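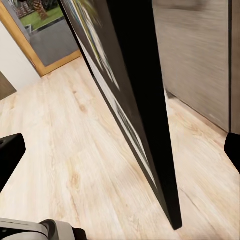

Black edges, pale wood floor.

Local Life > Home & Neighborhood
3 min read
Search stories, people, places

Cislow library's borrow-a-picture shelf is growing

If you've been past the Cislow library lately and seen people coming down the steps hugging something big and flat, they were borrowing wall art. You can do that here now, same card you use for books, and as of this month the collection is getting a lot bigger.

I went in to return a cookbook (late, sorry) and ended up talking with Meron Abera, who runs the lending desk, for most of my lunch break. She told me the picture shelf went out on loan 671 times in its first year. The year after that it was 829. The old closet behind the magazines couldn't hold what people were donating, so the whole thing is moving across the hall into the Dizon Room, where the piano used to be.

"People come in for one thing and stand there forever," Abera said. "I've seen couples have a real argument over a lighthouse."

You get a picture for eight weeks and can renew once if there isn't a hold on it. Two at a time per card. Adults only for the big ones, though kids can check out anything small enough to carry under one arm.

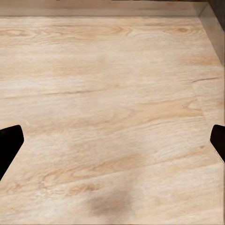

Light wood grain, seen close up.

The money for the new racks came from the Rorska Street block sale, which handed over $2,000 in the spring. Some of that also went to hanging kits – a level, a tape measure, hooks, a pencil – that you can borrow along with your picture. I love this. I've owned three levels in my life and couldn't tell you where one of them is.

The other change is in the glass. Older donations came in with real glass in them, and a few got cracked on the way home, so Jallow, the frame shop by the post office, is swapping it for clear plastic as pieces come back in. They're doing the first batch at cost. If you have one of the old ones out now, Abera asks that you bring it back wrapped in a blanket or towel and hand it to a person at the desk. Please don't put it in the book drop! Somebody tried.
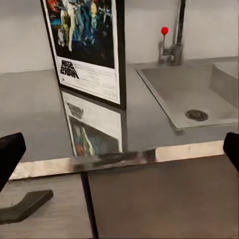
CISLOW, November – The new room opens at 10 a.m. the same morning as the used book sale, so plan on a full parking lot. Holds go live at noon. You can put one in at the desk or by phone, but the website won't handle pictures until after the holidays.

I asked what goes fastest, figuring it would be landscapes. Nope. Old travel prints and movie posters, she said, and anything with a dog in it. Botanical prints do well in spring. The abstract ones sit for a while and then one person takes them all home, one after another, and brings each one back with a nice note.

Renters seem to be the biggest fans, and I get it. I had the same bare wall over my couch for four years because I couldn't commit to anything. Eight weeks I can commit to. I walked out with a foggy harbor print that my sister says looks like a dentist's office, and she may be right, but it goes back after New Year's and then I'm getting in line for the dog. 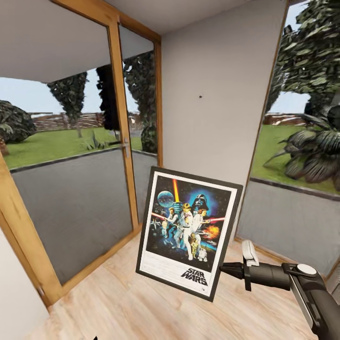 Page 18

Donations are open again too. The library wants framed pieces in decent shape, with a wire or hooks already on the back, and nothing wider than the front door of your car (Abera's rule, and it works pretty well). Drop them at the side entrance before 4 p.m. and fill out the little yellow card. Empty frames can go straight to Jallow, who'll clean them up and pass them along.

Overdue pictures don't cost anything, but you can't take out another one until the first comes home. Questions go to the lending desk, and Abera says to let it ring, the phone is in the back.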